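Print this page | E-mail to a friend

Leave the Guest Book Out

I've stayed in 102 rentals over the years, and I'm here to stick up for the guest book. Our last place, up in Potden, had swapped theirs for a tablet by the door, and I missed it all December! I like to sit down with my coffee and read where strangers ate, which bakery opens early, and what the kids thought of the stairs. You can't get that from a star rating (I've tried). So please, owners, put a notebook and a pen that works on the table, and let us ramble.
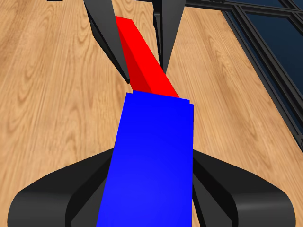 Image: Softić

and I promise I'll write you at least a page.

Recent items
Sallen: Cabins by the Lake
Is Checkout Too Early?
4 Nights in Fukgate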